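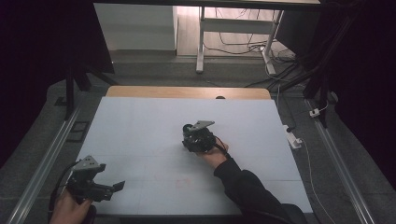

白色桌面与两只手持夹爪

她一坐下就把笔记本翻开了，茶还没倒。

“你先看这一页。”她说，手指点着一行铅笔字，“Vistden，存货周转，连着三年往好里走。你不觉得这很漂亮吗？”

我得承认，在那之前我从没听谁用“漂亮”形容过存货周转。可她说得那么兴奋，我也跟着凑过去看。那一页记得很密，左边是从年报里抄下来的数，右边是她自己写的问题，有些后面画了勾，有些画着圈，还有一条旁边只写了两个字：“再问”。

她从不在网上荐股，连用网名发帖都没有过，答应见我的条件也是文章里不出现她的名字。做投资之前，她在一家印刷厂管了很多年的采购，后来提早退下来，住在Prevencombe，一个买报纸都要走一段坡路的小镇。她买的几乎全是小公司，市值小，成交清淡，券商研究员不怎么写。她最喜欢的部分是读年报，而且是从后往前读。

“先读附注。”她说，“董事长致辞我留到最后，当甜点。附注里有租约，有养老金缺口，有应收账款账龄，有跟关联方的来往，全是真东西。致辞写得再好，我读的时候心里已经有一份底稿了，哪句话跟底稿对不上，马上就能看出来。”

我问她是怎么走上这条路的。她笑起来，说要怪纸。

“我管采购的时候，天天跟供应商砍价。有一家纸厂，每次涨价都能涨成，我们抱怨归抱怨，最后还是付钱。换别家，机器要重新调，客户要重新看样，麻烦得很。我就想，这样的生意要是能买一点就好了！那时候我连股票账户都没有，是下了班跑去Privley开的户。”

Privley是她一直用到现在的经纪行，当年还要填纸质表格，填错一个地方就得整张重来。她往里存了1000英镑，本打算就买那家纸厂，一查才发现人家根本没上市。钱在账户里躺了好几个月，她不好意思取出来，就开始找有没有类似的公司。

“找的过程比买的过程有意思多了。”她说，“我到现在都这么觉得。买就是按一下键，找可以找一整个冬天。”

她找到的第一家叫Tufa，做外墙用的矿物涂料，客户多半是修老房子的施工队。老房子的墙要透气，不能随便刷一层塑料漆上去，施工队用惯了哪个牌子就一直用，怕返工。她觉得这跟当年那家纸厂很像，于是写信给公司要年报，对方真的寄来了，信封里还夹了一张色卡。

“那张色卡我留着呢。我先生拿它挑了厨房的颜色。”

Tufa她持有了很久，中间股价腰斩过一回。我问她那时候慌不慌，她想了一会儿才答。

“慌。我不会跟你说我不慌，那是骗人的。我晚上睡不着，起来翻去年的附注，看银行贷款什么时候到期，看有没有什么条款是利润一掉就会触发的。看完发现最近的一笔还远着呢，我就回去睡了。第二天股价接着跌，我还是难受，但难受得比较踏实，你懂我的意思吧？”

说到贷款条款，她整个人又亮了起来，讲了足足一杯茶的工夫。她认为散户研究小公司，最该花力气的地方就是债务：谁借的，什么时候还，拿什么作抵押，利率是固定的还是浮动的。增长故事她也爱听，但一家公司若是等不到故事兑现就得低价增发，老股东拿到手的就只剩一小块了。她自己吃过这个亏，是一家做花园家具的公司，名字她不肯说，只说那是她读附注读得最马虎的一次。

“表格底下有个小小的星号。”她用拇指和食指比了一下，“我没去看星号对应的那一行。那一行写着，年底的现金里有一大笔是客户预付款，过了年就要拿去买木料的。我还以为公司现金多得花不完呢，高兴得要命，又加了仓。”

后来呢？

“后来就增发了呀。”她摊开手，“那一课挺贵的。从那以后我看到星号就坐直。”

Vistden是她眼下最上心的一家，生产供水管网用的阀门和接头，在本地有一座老厂。她第一次注意到它，是因为水务公司在她家门口挖路，她站在围挡外头看了半天，问工人换的是什么零件，回家就去查是谁做的。我说这听起来像老派投资书里的情节，她连连摆手。

“不能因为看见了就买，那只是个开头，给你一个去翻年报的理由。我翻完Vistden的年报之后，又放了一年多没动。那时候它的老毛病是存货，仓库里堆了太多冷门规格，每年都要减值一点，每年都说是一次性的。一次性的事情年年有，那就是日常开支嘛。我把它历年的减值加到一起，从利润里扣掉，再看它贵不贵。扣完是贵的，那就等。”

等到了什么？她又翻开笔记本，翻到有勾的那几页。公司换了管生产的人，砍掉了一批没人订的规格，把铸造和装配的排产并到了一起。这些事情在业绩公告里只占一小段，她却在股东会上追着问了好几个问题：砍掉的规格里有没有老客户还要用的，模具留没留，将来要补货得花多久。

“他们回答得很细，细到旁边有人开始看表。”她说得眉飞色舞，“我最喜欢这样的回答了。要是对方光跟你讲愿景，你就知道他没去过仓库。”

那次之后她开始分批买，一共买进651股，对她来说已经算大手笔。她不愿意把仓位讲得太神秘，说起来就跟讲菜园子差不多：一块地种满一样东西，遇上一场虫就什么也不剩；种得太杂，又记不住哪一畦该浇水。她同时拿着的公司，始终控制在自己能把附注讲给别人听的范围里，讲不清楚的就卖掉。

我请她现场试一家。她真的合上本子，把Vistden的债务、租约和养老金从头讲了一遍，中间只停下来一次，想不起某项担保的到期年份，翻本子一看，懊恼得拍了一下桌子。

今年春天的事情绕不过去。三月里市场跌得厉害，很多公司取消了分红，她靠分红贴补家用，受的影响很直接。

“我有好几家都停了。一封接一封的公告，打开来都是那句话，为了保存现金，不再建议派发末期股息。头几封我看了心里发凉，后来我换了个看法，拿张纸把它们分开。有的公司账上现金够撑很久，停分红是谨慎；有的停了也不见得够用。同样一句话，放在两家公司身上，意思差得远了。”

她把那段时间读的公告都打印了出来，连同补发的年报，一共390页，装在一只旧文件盒里。我问为什么不在屏幕上看，她说在屏幕上她会跳着读，纸上有铅笔等着，跳不过去。

Vistden的分红减了，没有停。Tufa停了，工地关着，涂料卖不出去，这在她看来没什么可说的。她更在意的是Tufa欠供应商的账有没有越拖越长，干过采购的人对这个最敏感。一家公司要是开始拖供应商的钱，往往比它在公告里承认困难要早得多，供应商们彼此会通气，接下来就要求先款后货，现金一下子就紧了。

“这也是附注里看得到的？”我问。

“看得到一部分！应付账款跟销货成本放在一起比，看它是不是突然变慢了。但年报一年才一回，中期报告又简单，所以我会打电话去问。小公司就有这个好处，你打过去，接电话的人可能就坐在财务总监隔壁。你客客气气地问，人家一般都肯讲，当然只讲公开的东西，不能公开的我也不问，问了对谁都不好。”

她给很多公司打过电话，也被挂断过。她说最愉快的一通就是打给Tufa的，对方先花了一阵子跟她聊石灰墙为什么不能封死，后来才说到账期。她一边讲一边比划墙里的水汽怎么往外走，我差点忘了我们是来谈股票的。

我问她有没有哪些指标是她不看的。她说股价图看得很少，大概一个礼拜翻一次；目标价不看；别人推荐的“下一只翻多少倍的黑马”，她会看，但看的是公司名字，推荐的理由一概跳过，自己从附注重新读起。她说自己也幻想过撞上那种一飞冲天的股票，到现在也没有撞上过，账户是一点一点长起来的，中间有几年还缩回去了。

“你要问我收益率，我可以告诉你，有些年份比指数好，有些年份不如指数，花园家具那年就不提了。要是纯粹图省事，买个指数基金挺好的，我妹妹就是这么做的，她每年还笑话我。可我就是喜欢这个呀！你想想，有人把一家公司一整年的家底写下来，公开放在那里，免费给你看，世上还有这么好的读物吗？”

我说大多数人恐怕不会同意。

“那是他们从前往后读的。”她说。

对想入门的人，她的建议很具体：挑一家你当过顾客或者打过交道的小公司，把年报印出来，先别想买不买。从最后一页的附注往前翻，碰到不懂的词就圈起来去查，查完写在旁边。头一本会读得很慢，她自己的第一本读了好几个周末，光是弄明白“递延税”就用掉一个下午。第二年再拿到同一家公司的年报，把两本并排放着，看哪些句子改了、哪些句子没了。

“没了的句子最有意思。”她压低声音，好像要讲什么秘密，“去年还写着‘与主要客户保持长期合作’，今年这句不见了，别的都一样。那你就要去问一问了。”

她给我看过一个这样的例子，是Vistden早些年的年报，她在第227条笔记下面用红笔抄了两个版本的同一段话。差别只有半句，讲的是一份供货协议。她打电话去问，得到的答复是协议到期后改成了按单订货，客户还在，只是不再承诺数量。她把答复也抄在下面，又补了自己的一句：“没有坏到要担心，但下次估值别按承诺数量算。”

笔记本像这样的她有一整排，按公司分，书脊上贴着白胶布。有几本已经很久没添过字，公司或者被收购，或者退了市，她也没扔。被收购的那几家，她提起来还有点舍不得，说钱是拿到了，可是以后没有年报读了。

临走前我问她接下来在等什么。她说等八月，Vistden要在那时候公布中期业绩，她已经把要核对的几项列好了：存货有没有因为停工又堆起来，客户付款有没有变慢，减下去的分红打算什么时候恢复。要是存货那一项不好看，她说她也不会马上卖，先打电话。

“还有，”她送我到门口，又折回去拿本子，“你刚才问我担保哪一年到期，我查到了，你要不要记一下？”

2020年6月2日

文中所谈均为受访者个人的经验与看法，不构成买卖建议。受访者持有Vistden与Tufa的股份，本文作者均未持有。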